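I went for the robots and stayed for the simulator

I drove out to the Raltow open day on Sat 21 June expecting noise. Big arms, sparks maybe, a fence to stand behind. What I got was a folding chair, a decent cup of coffee and a large screen – and I've been arguing about it with my family ever since.

Raltow is the robotics shop out on the Bismont road, and the day was built around a simulated room they call Porkton. Everything in it is drawn by a computer, right down to the plank floor and the bins on the shelf. The star is a little yellow arm that sits on the tabletop, with two bigger arms on black pedestals behind it.
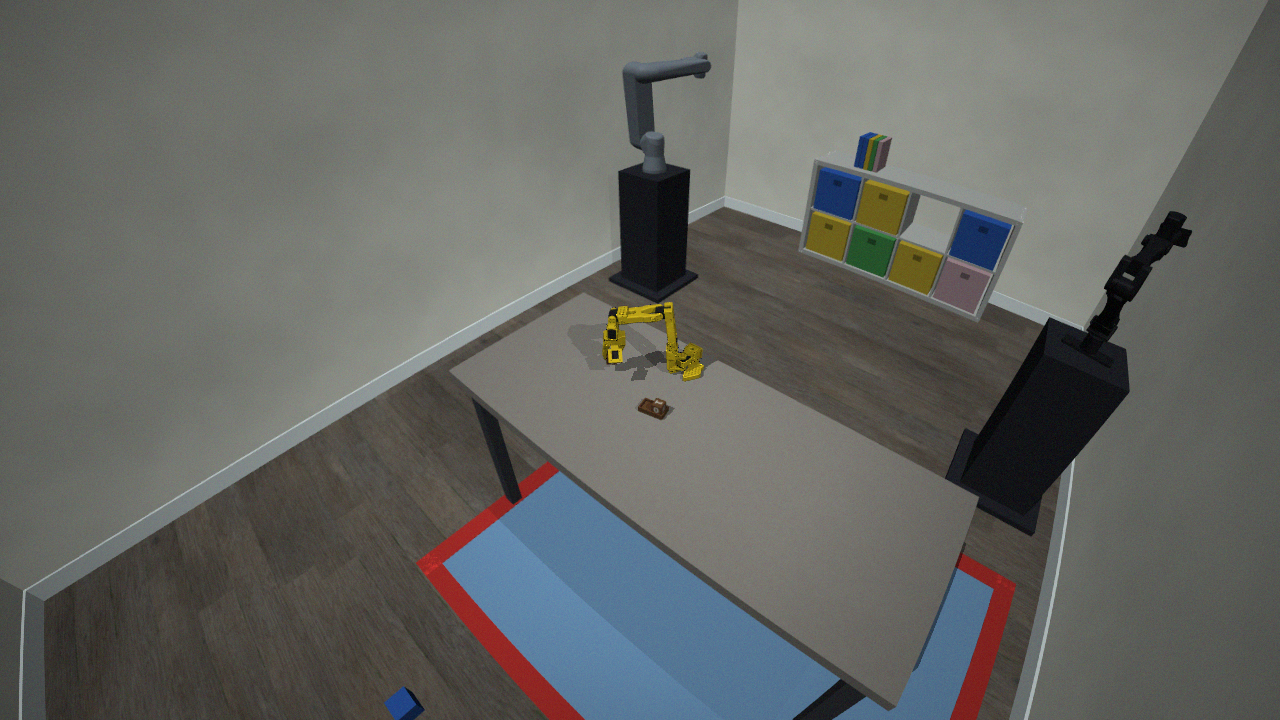 Why I think the pretend room matters

My brother-in-law says it's a video game, and that he could have seen one at home for free. I get it! But Yabsira Yimer, who ran our session, told us the team went through 582 practice runs in Porkton before October, and I kept thinking about what that would cost in bent metal and pinched fingers. A mistake on the screen costs you a restart. I'd much rather a machine learned its manners there, before it gets anywhere near my kid's school or my mom's kitchen.

I also liked how small the job was. So many robot demos are all backflips and dancing, and I come away knowing nothing about what the thing is for. In this one there was a yellow arm, a little brown tray and a little brown cube on a big plain table, and 3 of us in the front row leaning in like it was the last inning.

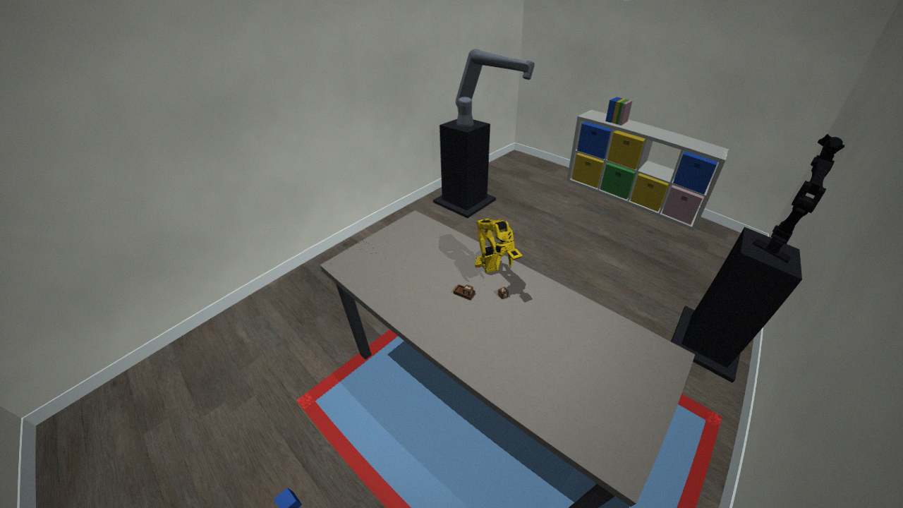

Does practice in a simulator carry over to a real robot?
Some of it does, but real objects slip and real lighting changes, so the arm still has to be tested and adjusted on actual hardware.

That's where my one complaint comes in. We never got to see the hardware side of it, and I think an open day owes people that much – even if the real arm fumbles the whole afternoon. Let us watch it fumble. I'd trust Raltow more for it, and I'd drive back out to Bismont to see it (with my brother-in-law in the passenger seat, complaining).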